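## 4. Filling and Closing the Dry-Goods Containers

This section covers the clear containers with the black clip lid from the Ivari pantry set. It applies to flour, sugar, bread crumbs, ground grains, and similar fine foods. For the tall pasta jars with the screw top, see Section 6.

Wash every container before first use. Use warm water and a little dish soap, and leave the lid off overnight so the corners can dry.

### 4.1 Before you fill

1. Set the container on a flat, dry counter. Keep it away from the sink and the kettle.
2. Wipe the inside with a dry cloth. Fine foods clump wherever they touch moisture.
3. Run a finger around the rim and remove any crumbs.
4. Write the name of the food and the month on a piece of tape (for example, "semolina, February") and put it on the base. Labels on the lid get swapped when two lids are off at once.

**Note:** Do not top up old contents with new. Pour what is left into a bowl, wash and dry the container, put the new food in first, and then pour the old food on top so it gets used first.

### 4.2 Filling

1. Cut the corner of the bag, not the full width. An opening about as wide as your thumb is enough for sugar. Flour needs a little more.
2. Hold the bag low inside the container and pour slowly.
3. Stop when the food is two finger widths below the rim.
4. Tap the container twice on a folded towel to settle the contents. If the level drops a lot, add more and tap again.
5. Brush the rim clean with a dry pastry brush.

**Caution:** Do not put warm food in the container. Toasted crumbs and roasted flour must cool completely first. The container can take up to 64 °C in the wash, but steam trapped under a closed lid will spoil dry food.

### 4.3 Closing the lid

1. Hold the lid level over the container with the clip pointing down.
2. Lower it straight onto the rim. Do not slide it on from one side – this drags food under the edge.
3. Press on the middle of the lid with your palm.
4. Push the clip in until it lies close to the wall of the container. You should feel it catch.
5. Lift the container a little by its sides and tip it slightly. If anything comes out, open the lid, clean the rim, and start over from step 1.

To open, put a fingertip on the clip and pull outward. Keep your other hand on the lid. Never pry the clip with a knife or a spoon handle.

### 4.4 Storing

Stand the containers upright with the clips facing out. Leave enough room in front for your fingers. You can stack two of the small size, but the large size should not be stacked when full.

Keep them out of direct sun. A low cupboard is better than the shelf over the stove.
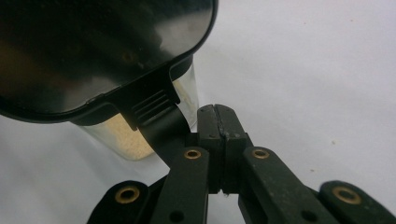

**Can I leave the measuring scoop inside the container?**

A dry scoop can stay in as long as it lies flat below the rim and the lid closes fully. Wash it each time the container is emptied.

### 4.5 If the lid does not close

| What you notice | What to do |
|---|---|
| Clip springs back open | Clean the rim and press the middle of the lid before closing the clip |
| Lid rocks from side to side | Check that it is not from a different size |
| Clip is cracked or bent | Stop using the lid and order part 46 |
| Food clumps near the top | Empty, wash, and dry the container, then fill with fresh food |

Replacement lids are sold one at a time. Give the size printed on your receipt when you order. Lids from the older Kikow set look alike but sit too loose on these containers – keep the two sets in separate cupboards.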